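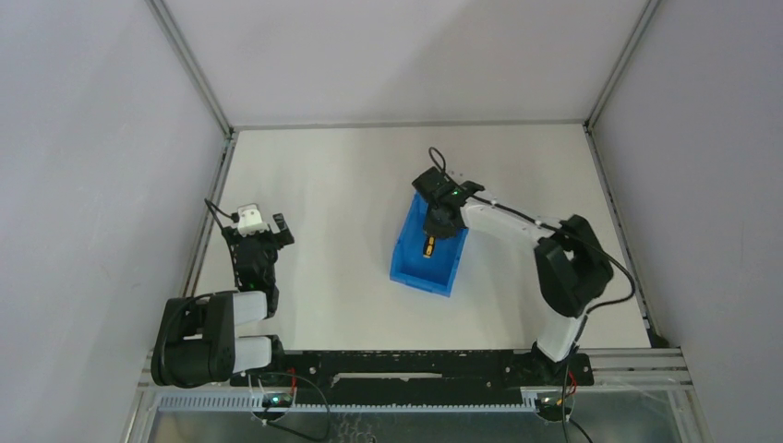 13th July

Madder again. I said in May that I was done with it until the autumn, and I meant it at the time, but the sack of root from Niletberg was sitting there looking at me every time I went for the vinegar, and there is only so long a person can hold out. So the Trindus shade card gets its reds after all, or at least it gets a fair try at them, and I'll write this up properly tonight while my fingers are still orange.

For those picking this up cold: Trindus is the name we gave the run of sample yarns for the shade card, all on the same wool, all meant to be repeatable by somebody who wasn't in the room. The last part is where the madder has been letting us down. The May skeins were lovely, all of them, and no two were the same. One was brick, one was a sort of salmon, and one came out the brown of strong tea with the milk forgotten. Hrefna Kjærgaard was very kind about it and knitted the brown one into a hat.

I have been going back over the May pages and my own handwriting is partly to blame. "Warm but not hot, left a good while" is a fine thing to say to a friend over the fence and no use at all on a recipe. So today everything was timed and weighed, and the thermometer stayed clipped to the side of the pot from start to finish, even when I wanted it for something else.

Wool: the Snorradóttir two-ply, undyed, the creamy one and not the grey. Skeins of 100 grams, tied loosely in figure-of-eights with cotton. I tied them too tightly last time and you can still find the pale bars where the ties were. Scoured yesterday evening with a little washing-up liquid and left in the cooling water overnight, with the lid on. The water was a dirty straw colour this morning, so there was more grease in that yarn than the label lets on, and I gave them a second rinse that isn't in the written method. It probably should be. Hrefna, if you're typing these up, please add it.

Mordant: alum at 14 per cent of the dry weight of wool, with a pinch of cream of tartar. I know the old sheet says to use less. I tried less. The colour was thinner and it rubbed off on my cuff, so I have gone back up and I'm staying there. Alum dissolved first in a jug of boiling water and stirred until I couldn't hear it scratching on the bottom, then into the pot, then the wet wool, then up to a simmer very slowly indeed. An hour at the simmer and then off the heat and left alone.

The leaving alone is the part I am bad at. I always want to lift a corner and have a look, though of course alum doesn't show and there's nothing to look at. I went and repotted the weld seedlings to keep myself out of the way. They have done far better on the north sill than on the south one, against everything I'd have said. The ones on the south side had gone leggy and flopped over their labels, so I'm no longer sure which row came from the bought seed and which from ours. I have moved the lot over and we'll have to call them mixed.

Now the root. The Prukach grinder is mended, I'm pleased to say, with a new collar and a good deal of swearing, and it makes a much more even meal than the pestle ever did. I ground 700 grams in all and put what I didn't need into the big jar with the blue lid. I'd ask everybody please not to use that jar for anything else, and please not to top it up from a different sack, however tempting. If we mix roots now we'll never know what we were looking at.

I poured cold water over the ground root first, stirred, let it settle, and poured off the top. That first water is very yellow, almost mustard, and I've come to think it is a good half of our trouble. In May I put it in with everything else one day and threw it out the next and never wrote down which. Today I kept it in a bucket by itself, and I've put a spare skein in there out of curiosity. It has gone a soft apricot that I like very much, though it has no business being on a card of reds.

Then the dyebath proper. Root tied up in an old pillowcase, and the knot done twice after last time, when I was picking crumbs of madder out of wet wool until bedtime. Tap water, with a spoonful of chalk. Our water is soft up here and madder wants it hard. I have read this in every book on the shelf and still somehow left it out of the May batches, or I think I did, the page has a tea ring on exactly that line.

Heat: brought up over two hours, as gently as that ring will go, and held just under 70 degrees. Every time it crept upwards I slid the pot half off the heat and stood over it like somebody minding a toddler near a pond. I'm fairly convinced the brown skein had boiled, or come near to it, while I was on the telephone. I let the telephone ring today. Whoever it was didn't try again, so I hope it wasn't important.

The first skein came out at one hour, the second at two, and the third stayed in until the bath was quite cold, with the pillowcase still in beside it. I had meant to take out a fourth at the halfway mark but I miscounted what was in the pot, and it turned out to be the one I had put in with the yellow water. Never mind.

Results, wet, so all to be taken with caution:

First skein: a clear coral, a bit pink at the ends. Even all the way round, apart from one small pale patch that must have been folded against the side.

Second skein: proper madder red, or what I have in my head when I say madder red. Like old roof tiles after rain. This is the one I'd want on the card.

Third skein: deeper again and leaning slightly brown, but nothing like the hat. I can't decide if I like it. I took it outside and liked it, brought it in under the strip light and didn't, and then took it out again and liked it more than the first time. We should agree on one light to judge things by. I suggest the back step before noon, dry weather only, and no arguing about it afterwards.

All three rinsed until the water ran nearly clear. It never quite does with madder, and I've stopped wearing myself out over it. I squeezed them in a towel (the brown towel, please let us keep to the brown towel) and hung them in the passage out of the sun. The bath still had plenty of colour in it at the end, so I dropped in the oddments from the mordant bowl for an exhaust run and they can stay there until morning.

Things that bothered me. The kitchen scales and the bench scales don't agree. With a whole skein it hardly matters, but with a spoonful of chalk it's a real difference, and I only noticed when I weighed the same spoonful on both out of idleness. I used the bench scales throughout today. I couldn't tell you what I used in May, and I'd like to know who keeps carrying the kitchen ones through in the first place, unless it is me.

The other thing is the wash test. Hrefna wants to put a piece of each through the machine with the ordinary household wash, on the grounds that somebody is bound to do that with a finished jumper sooner or later. I'd rather see them washed by hand first, and then she can do as she likes with the ends. I've cut a length off every skein for her and looped them on a card, in order, with pencil labels. The light strips are cut as well and need to go up in the window with half of each one covered. The old strips are still up there, by the way, and the coral from May has faded more than I had hoped, so a note to go on the card about that if the new one does the same.

It was over 3 hours from first heat to last lift, not counting the mordant, and my feet know it. I'd do it this way again tomorrow if there were clean pots.

To do: order chalk, the proper powdered sort. Label the blue-lidded jar. Ask the Snorradóttir people whether the spinning oil has changed. Dry-weigh the skeins once they've hung. Try the second skein's timing twice more, on different days, and have somebody else do one of them straight from the written page while I keep my mouth shut.

The apricot one I'm keeping for socks.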